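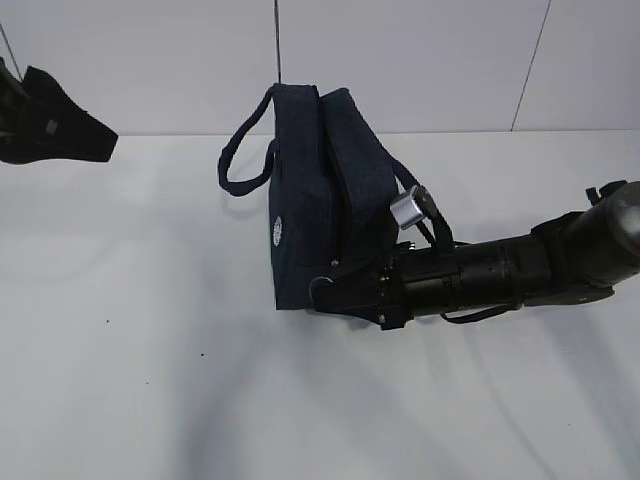 Robotics club: bags, straps and what comes next

The spring term project at the Selis robotics club has moved on from boxes. After a winter spent on cartons and plastic tubs, members voted to try soft goods, and the two-arm bench has been given over to backpacks since March.

A carton keeps its shape wherever you grab it. A fabric bag folds, sags and swings, and the straps go wherever they like. The task the club has set itself is simple to state: pick up a bag, stand it upright on the table, hold it there for four seconds, then hang it on a hook by its carrying handle. The first two steps are coming along. The hook is still a long way off.

Most of the practice has been done with a small navy bag with a looped handle on top. One arm takes it low, by a bottom corner, and keeps it upright. The other arm waits near the handle. The low grip was the idea of the younger group, who noticed that bags picked up by the top kept turning on the way up. The older group had been working on a top grip for most of a month and took it fairly well.

Straps remain the main problem. A loose shoulder strap can slide between the gripper and the bag, and then the grip reads as closed when there is only webbing in it. The current fix is a short wiggle before each lift - a small move left and right, after which the program checks the gripper opening again. It adds time to every attempt, but fewer lifts have to be stopped by hand.

The club has now logged 370 attempts, each with a line in the shared notebook. Please keep filling in the last column, where you say what went wrong in your own words. "Failed" does not help the next group. "Strap under left finger" does.

Membership stands at 26, split into three groups. Beginners are still on the simulator and will get bench time in May. Anyone who has not done the safety session must do it before touching the arms, including returning members. The stop button stays within reach of the person at the keyboard, and hair and lanyards are tied back.

We are also looking for more bags. Old school bags, gym bags and lunch bags are all welcome, as long as they are clean and empty and you do not want them back. Different fabrics would be useful, especially anything thin or slippery. Leave them in the crate by the workshop door.

The end-of-term demonstration will be held in the Flitia hall in June, starting at 4 p.m. Families are welcome. Each group will show one task and take questions afterward.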